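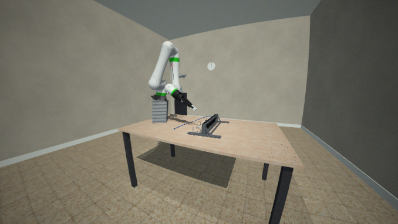
Celda simulada de manipulación de cables: brazo sobre pedestal, mesa y útil de conexionado.

Quiénes somos

Cistard es un centro privado de investigación aplicada dedicado a la producción de demostraciones para sistemas de aprendizaje en robótica industrial. Nuestra actividad consiste en generar, revisar y documentar los ejemplos con los que un modelo aprende a mover un brazo, a acercarse a un útil y a tratar con piezas flexibles, en particular cables y mazos de hilos.

El centro fue constituido en noviembre como unidad independiente, a partir del antiguo departamento de simulación de la ingeniería Ellberg. Su dirección corresponde desde entonces a Kjell Strand, responsable también de la política de calidad de datos. El equipo está integrado por 11 personas, entre operadores de teleoperación, revisores, especialistas en modelado de entornos y personal de administración.

Nuestra actividad

La línea principal del centro es el programa Clanar, dedicado al conexionado y guiado de cables. Cada tarea se define primero por escrito: posición inicial del brazo, colocación del útil, recorrido admisible del cable y condición de finalización. Un operador la ejecuta después dentro del simulador mediante un mando de seis ejes, y el sistema registra de forma sincronizada las posiciones articulares, las órdenes enviadas y las vistas de las cámaras virtuales.

El trabajo en entorno simulado permite modificar entre un episodio y el siguiente la orientación del útil, la iluminación de la sala o la forma en que el cable descansa sobre la superficie. Estas variaciones se fijan de antemano en una hoja de sesión y quedan asociadas a cada registro, de manera que el usuario final pueda seleccionar o excluir las condiciones que le interesen.

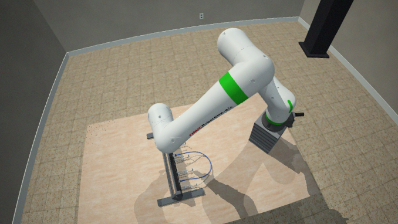 La aproximación de la muñeca al útil es la fase que mayor atención recibe en la formación de los operadores. Se les pide una trayectoria continua, sin correcciones bruscas, y una pausa breve antes del contacto. Los episodios que no alcanzan la condición de finalización no se eliminan: se conservan en una colección separada —con la causa anotada por el revisor— y se entregan únicamente a las entidades que los solicitan.

Revisión y entrega

Todo episodio es examinado por una persona distinta de quien lo ejecutó. La revisión comprende 3 controles: correspondencia con la hoja de sesión, continuidad de los registros articulares y comportamiento físico verosímil del cable. Este último no se ha automatizado. Los modelos de cuerpos flexibles presentan en ocasiones atravesamientos o tensiones irreales que las comprobaciones numéricas no detectan, y el centro mantiene por ello la inspección visual completa.

La colección vigente del programa Clanar reúne 2637 episodios aceptados, de los cuales 900 corresponden a tareas de guiado y el resto a inserción y reposicionamiento. Cada entrega se acompaña de la descripción del entorno, la versión del simulador y la relación de incidencias conocidas.

Colaboraciones

Cistard mantiene un convenio de formación con el instituto técnico Strömberg, cuyos alumnos de último curso realizan estancias en el área de revisión. Los estudiantes no ejecutan episodios destinados a entrega durante su primer mes. Ellberg conserva su relación con el centro como proveedor de modelos geométricos y asesora en la definición de útiles nuevos.

Acceso a los datos

Las universidades y centros públicos pueden solicitar una muestra del programa Clanar mediante escrito dirigido a la dirección, con indicación del grupo solicitante y del uso previsto. Las empresas acceden a la colección completa bajo licencia anual. Las visitas a la sala de operadores se conciertan con la secretaría del centro y se realizan en grupos reducidos, fuera del horario de grabación.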